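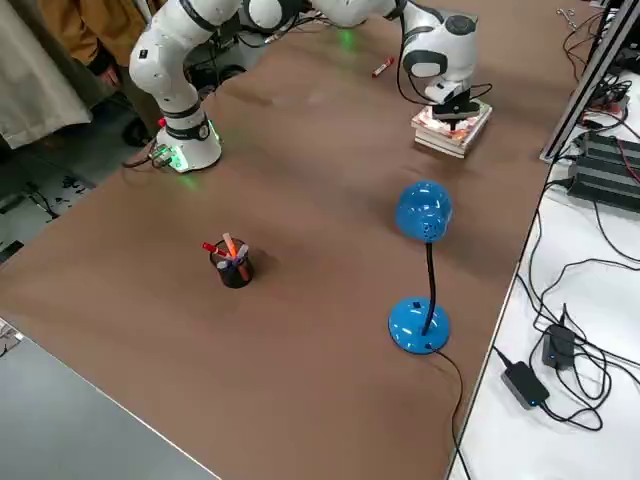 Who is a two-arm desk kit like the Pener really for?
Small workshops, colleges and patient hobbyists, I'd say, and anybody else who would enjoy the teaching as much as the result.

I have wanted to write about the Pener ever since Voltetti started offering it on a trial plan in April, and I'll admit right away that I came to it with a soft spot. I grew up in a house where every flat surface had something on it, and a pair of arms that might put the books in one place and the pens in another sounds to me like the best use of a robot anyone has come up with. You pay a deposit of $2,000, then $73 a month, and for that you get the arms, the grippers, the software and a manual that runs to 367 pages (I read it in the bath, over several evenings, and it's better company than you'd expect).

My opinion, for what it's worth, is that Voltetti is selling the right thing with the wrong words. The brochure talks about a tidy desk by lunchtime. What you are buying is a long, rather lovely apprenticeship in which you are the teacher, and I wish they'd say so!
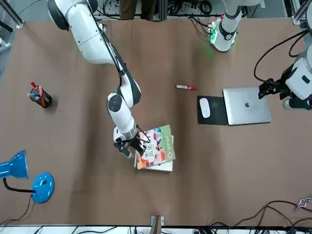 The right gripper above a stack of books, with the laptop and mouse across the table.

Books are the part I'd ask any salesperson about. A marker is a friendly shape, and a mouse is not much worse, but a pile of books has slippery covers and edges that don't line up, and each one wants a slightly different grip. Yevdokiia Zinchenko, who runs the evening class in Gondonthorpe, told me she spends more time on books than on everything else put together, and she says it quite cheerfully.
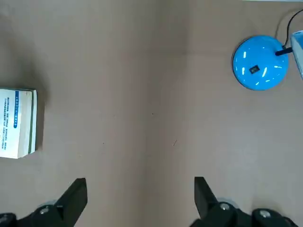

Do you need to know how to program before you sign up?
You can get through the basic lessons without writing any code, though the finer gripper settings go more smoothly if you're comfortable editing a short text file.

The rival plan from Ajayi is cheaper by the month and I can see the appeal, but it comes with a single arm and ties you in for 12 months, and I would miss that second arm dreadfully. So much of what we do at a desk is holding one thing still while we fuss with another.

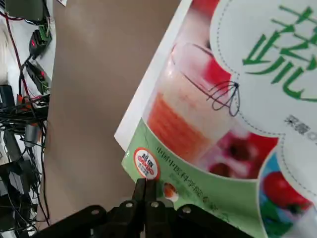
And the fussing is where I think the money ought to go. I'd happily give up the fancy dashboard, with its charts and its little chime, for a phone line with a kind person on the end of it on a Friday evening, when most of us finally get to sit down with our hobbies. Voltetti answers email quickly enough, but there are questions you can only ask by waving your hands around. If they add that line at the same price, I'll renew, and I'll probably talk my sister into one too.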